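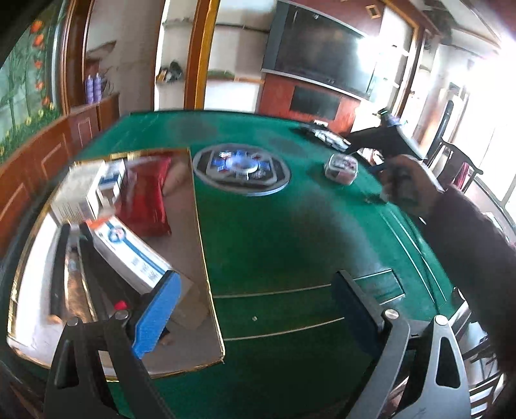 What does Stundis 4 do when a reflection looks as real as the thing it reflects?
It marks the region as unreliable, plans around it, and leaves a note in the log that a person can read without calling us.

Bullera, 6 February 2023. Stundis today released version 4 of its perception and planning software for two-finger grippers. The headline feature is called Doubt. Marketing proposed several grander names and was thanked for its time.

Earlier versions of the software were confident. Shown a mirrored tray, version 3 would find a second, slightly dimmer medicine box living underneath it and set off to pick that one up. Customers reported this with varying degrees of patience. One log from last November records the planner making 57 consecutive attempts on an object that was, from any practical point of view, inside a table.

Doubt works by giving every patch of a camera image a trust score before the planner gets to see it. Shiny trays, clear plastic boxes, black television screens and windows with the sun in them tend to score low. Felt scores high, and the perception team has grown very fond of felt. When the score drops under a limit set by the user, the planner slows the approach, asks for another view, or picks a different object and comes back later.

Version 4 was tuned on recordings from ordinary rooms, with the usual clutter left where people put it. The set contains 736 recordings, made with hand-held grippers and labeled at the Stundis office in Bullera. Labeling the reflections took longer than labeling everything else put together, and prompted a long internal argument over whether a gripper finger seen in a mirror counts as a gripper finger. For the purposes of this release, it does not.

Also new in version 4:

Wide-angle correction is now done once, at the start. Version 3 did it in three separate places, two of which agreed.

The Coson log viewer, previously a paid add-on, is included. It shows what the planner believed, when it believed it, and when it changed its mind. Entries are in plain sentences. "Skipped: probably a reflection" is a typical one.

Finger geometry can be loaded from a file. Users who swap pads no longer have to rebuild the whole project and go to lunch.

The emergency stop in the simulator now stops the simulator.

Some things remain hard. Clear plastic boxes with colorful contents still lead the planner to aim for the contents and meet the box first. A stack of dark, flat items is still likely to be treated as one thick item. Both are listed under known issues, where they have been for some time, and both are scheduled for the next release, where they have also been for some time.

Stundis 4 runs on the same hardware as version 3. Existing customers with a current support plan can download it at no charge. New single-workcell licenses are $1845 a year. Projects saved in version 3 will open in version 4, though users should expect a few warnings on first load about objects the software used to believe in.

Integrators using the Radebe motion controller should install the updated driver before upgrading. Installing it afterward also works, but the arm will spend the meantime politely refusing to move.

About Stundis
Stundis makes perception, planning and logging software for small robot workcells. The company is based in Bullera and sells directly and through integrators.

Press and evaluation requests: use the contact form on the Stundis website and choose "Press" from the menu. Messages sent under "Other" are read too, a little later.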